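当サイトではクッキーを使用しています。閲覧を続けると、クッキーの使用に同意したものとみなされます。 [同意する] [詳細]

Staletti珈琲焙煎所の一般公開デーに行ってきました!

2020年12月

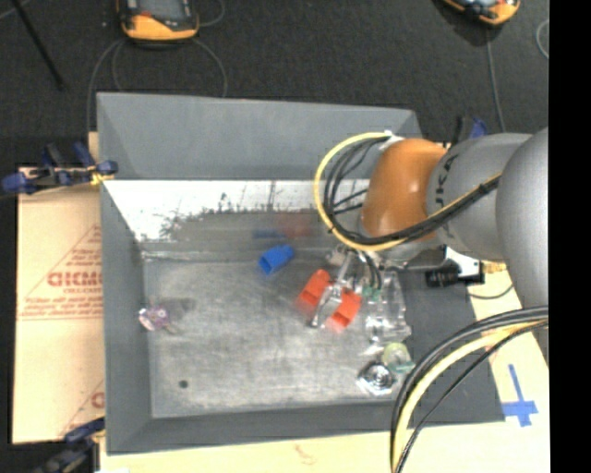 駅からバスで31分、川沿いの倉庫街にあるStalettiの焙煎所です。普段は卸専門なので中には入れないんですが、年に一度の公開デーということで、前から楽しみにしてたんですよ〜。9月に申し込んで、定員80名になんとか滑り込みました。受付で検温と手の消毒をして、マスクの上からでもわかるくらい香ばしい匂いの中へ。私、帰り道にどうしても欲しくなって、部屋の豆置き場用にグレーの四角い箱を探し始めちゃいました。写真の真ん中にある、内側が斜めになってて底が平らな、あの大きな金属の箱みたいな形のやつ(もちろんもっとずっと小さいのがいいです)。ああいう形なら最後の一すくいまで取りやすそうじゃないですか?

さて、見学は8人ずつのグループで回ります。最初は生豆の倉庫。麻袋がずらっと積んであって、匂いは珈琲というより干し草とか穀物に近いです。手のひらに少し載せてもらったら、思ったより硬くて青っぽい! 倉庫の中はかなり冷えるので、来年行く方は厚手の靴下をぜひ。私は足先の感覚がなくなりました(笑)

次が焙煎室で、Koltariという古い焙煎機が現役で動いていました。豆がはぜる音って、もっと派手なのかと思っていたら、パチ、パチ、と焚き火みたいな控えめな音なんですね。担当の方は色と匂いと音を全部見ながら火を落とすタイミングを決めるそうで、説明の途中でも「ちょっと失礼」と機械に戻っていくのがかっこよかったです。

お待ちかねの試飲は、距離をとって立ったまま。浅煎りのUdachと深煎りのMakoriを飲み比べました。Udachは紅茶みたいに軽くて、冷めてくるとみかんっぽい酸味が出てきます。酸っぱい珈琲は苦手なはずなのに、これはおかわりしたかった…! Makoriはどっしり苦くて、一緒に出た黒糖のビスケットとよく合いました。

売店では公開デー限定の詰め合わせが108箱だけ出ていて、私が着いたときにはもう列が。なんとか一箱買えたので、お正月に実家で開けるつもりです。母は絶対Makori派だと思う。

残念だったのはトイレが外に一つしかないことと、帰りのバスが少ないこと。バスを逃したので、寒い川沿いをしばらく歩きました。でも夕焼けがきれいだったし、コートにずっと珈琲の匂いが残っていて、ちょっと得した気分でした。

最近の記事
・冬の市場で朝ごはん
・味噌蔵の見学に行ってきました
・水筒を買い替えた話
・おいしいプリンを探して、川向こうまで

お問い合わせ | プライバシーポリシー | 無断転載はご遠慮ください | ページの先頭へ戻る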